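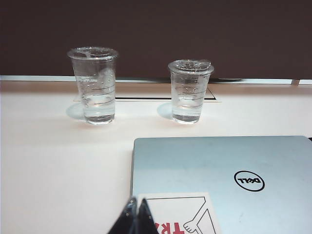 Slide 1. Wrist camera view: two clear cups, water in both, gripper at the bottom.

Speaker notes, Mar 4, 2024. Talk slot is 20 minutes, so keep the opening short.

Start with the cups. Ask the room which of the two they would rather have a robot pick up. Wait for an answer. Most people will say the one with the lid, and the method we are looking at today has no way of preferring either.

The claim, as Skarnolance put it in their write-up: a policy trained only on wrist camera footage can handle clear containers with liquid in them as well as it handles solid ones. No depth sensor, no overhead view. I wanted that to be true. I have spent too long fighting depth sensors that look straight through plastic. But I don't think the result supports the claim as worded, and the rest of the talk is why.

Slide 2. The training set. 1,917 demonstrations, which sounds like plenty. Nazmiye Soylu went through how they were recorded and found they came from 2 operators working at the same table. Say this slowly. Same table, same background, same lighting. Go back to slide 1 for a moment: white tabletop, clear plastic, and what the camera has to go on is mostly rims, ridges, droplets and a soft bluish shadow to the left of each cup. If the shadow always falls to the left, a network can learn the shadow. I can't prove that it did. The authors can't show that it didn't, and they are the ones making the claim.

Slide 3. What counts as success. The cup leaves the table and comes back down upright. Spilling isn't scored. For an empty cup, fine. For a cup of water I'd call that a different task, and Tarık Ertürk said the same at the August reading group, with more swearing. Do not repeat the swearing.

Slide 4. Our rerun at Rasdale. Ataberk Tatlı set it up and Ajith Venkataraman ran the trials. We kept their weights and changed one thing at a time: moved the lamp, then put a dark cloth over the table, then swapped the cups. Moving the lamp hurt most. Point at the bar for the lamp and leave it up while you talk. Be fair here – with the lamp in its original place our numbers were close to theirs. Nobody has fiddled anything.

If Taner Yaman is in the room he will ask about sample size. He is right to. We ran 8 trials per condition, enough to make me suspicious and too few to publish a rate. Say so before he does.

Slide 5. What I would want to see before believing it:
Light direction varied during collection, and reported.
Spills scored separately from drops.
Lidded and open cups split out in the results table. At present they are pooled.
A baseline that sees the wrist image with the shadows masked.

Slide 6. Leave the contact details up. The cup swap data is still being checked, so if anyone asks for it, take a name and send it on once Ataberk has signed it off.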